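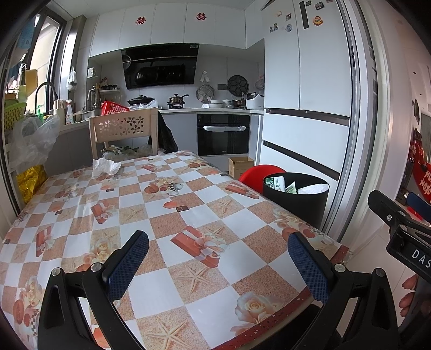 The two-finger hand gripper over the kitchen table used in the Clelia sessions.

Clitik puts out first numbers on teaching robots to tidy

October 2, 2019 — Quick one before the weekly roundup. The small robotics lab Clitik has posted first results from Clelia, its project on teaching robot arms to clear and wipe a table from recordings made by people. The short version: it works better than what they had, and the arm itself wasn't needed for any of the teaching.

The method in brief. A person holds a gripper in the hand, camera mounted on it, and does the chore. Pick up the tissue, move the bag, wipe, whatever. The recording goes straight into training, and the real arm later gets the same fingers and the same camera view. No remote control, no joystick, no robot bolted to a bench while someone steers it around.

Numbers. 938 recordings went into the set, all made in lived-in kitchens during September. 8 kitchens total. The finished model was then run 200 times on an arm in a kitchen it had not seen. Success rates are broken down by item in the report and they are uneven — paper and sponges good, bags a lot worse.

Bags are the headline problem, says Henok Belay, who ran the recording side. "A cup is a cup from any angle. A bag is a new shape every time you touch it. We threw out our first labels for bags completely and started over."

The kitchens were left as they were. That was a rule, and a bit of an argument inside the team too. Earlier work at the lab used a bare white table and a fixed set of props, and models trained that way fell apart as soon as there was a pattern under the objects. Tablecloths with printed fruit and flowers were the worst. The arm would go for a printed rose and close on nothing.

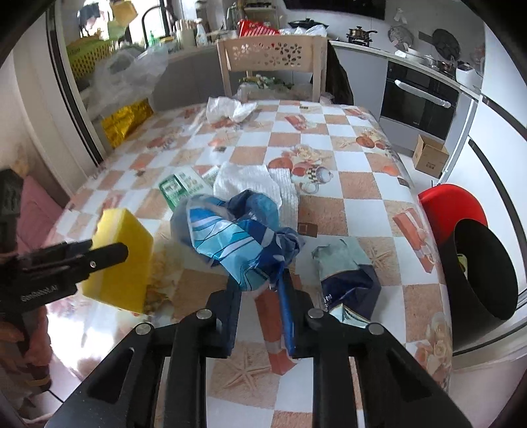
So the team went looking for patterned cloths on purpose. Kedir Gebreyes, who wrote most of the training code, says the false grabs on printed objects dropped sharply once busy cloths made up a decent share of the recordings. He would not give a single figure for it, as the test cloths differed too much from each other. Fair enough, but we'd of liked one.

The other change is two hands. Part of the set was recorded with 2 grippers at once, one in each hand, so one can hold a thing down or keep a sponge ready while the other moves something. Lining up the two recordings in time took longer than the recording itself, according to the report. A drift of a few video frames and the model learns to let go too early.

Yeshi Gebretsadik handled the lineup work and has written a seperate note on it, linked from the project page. Worth a read if you do anything with paired cameras. The trick is a sharp tap of the fingers at the start of each take — old film slate idea, cheap, no extra hardware.

What it can't do yet. Anything wet. Anything stacked. Thin paper lying flat on cloth is hit or miss, mostly down to how the fingers come in. Coming in too steep pushes the paper along, too shallow and the pads slide over the top. People correct for this without thinking and the recordings show it, but the arm is stiffer than a wrist and doesn't copy the move well.

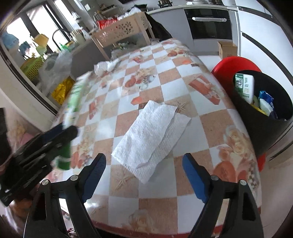

Article written by Styliani Vrettos
Staff writer, robotics and automation

Outside reaction so far is friendly with some grumbling. Nahom Gudeta, who works on grasping at Givau and had no part in the study, likes the approach but wants more kitchens. "Eight is a start. They share a lot, same height counters, same kind of light. Put it in a dark basement kitchen and let's see." He also wants the failed takes released. Clitik has kept only the good ones in the public set so far.

Gebreyes says the failed takes are coming, no date. They need checking for faces and mail lying around first.

Funding for the next round is from the Hosseinzadeh fund, amount not given. Plan is more homes, softer finger pads and a second go at bags. Code is up now, recordings follow once the hosting is sorted out. We'll update this item when the link is live.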